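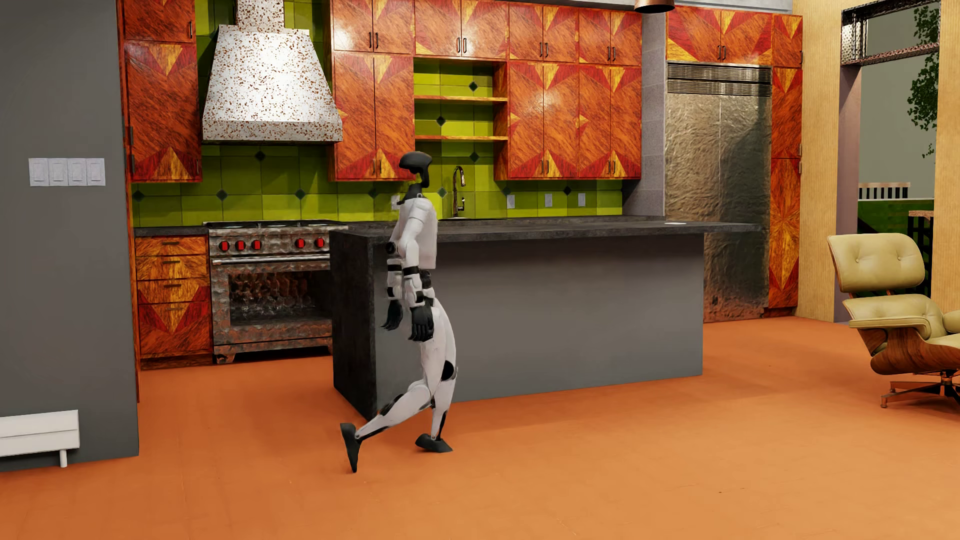
Section 4: Setting up your Okach water softener

Right, the unit is in place and the drain hose is on, so now we get to the fiddly bit. I've fitted the Okach under my own sink and under my mum's, and the second one took me half the time, so don't lose heart!

1. Turn off the water at the main stop tap and open the cold kitchen tap until it runs dry.

2. Check the bypass valve is set to BYPASS. The handle should sit across the pipe.

3. Push the two hoses on -- inlet on the left, outlet on the right as you face the back of the unit. Do them up by hand, then a quarter turn with a spanner.

Caution: don't use jointing paste on the plastic threads. It eats into them and you'll get a crack in a year or so.

4. Turn the water back on slowly and look for drips. If one of the hoses weeps, take it off and check the washer hasn't folded over (mine had, twice).

5. Fill the salt bin with tablet salt. I buy the Ukik bags, but any brand will do as long as it's tablets and not granules.

6. Plug in and set the clock. Hold MENU until the hours flash, then use the arrows.

7. Set the hardness. Your water company will tell you the figure for your postcode. Ours came back as 181, so that's what I typed in.

8. Move the valve to SERVICE and start a rinse by holding REGEN for 9 seconds. It gurgles a lot, and that's fine.

Note: units sold before March have the older Cuypers valve head, where the button is marked CYCLE. Everything else is the same.

Leave it 48 hours before you test the water. The first few glasses can taste a bit salty -- run the tap for a minute and it clears.

If the display shows E2, go to Section 7.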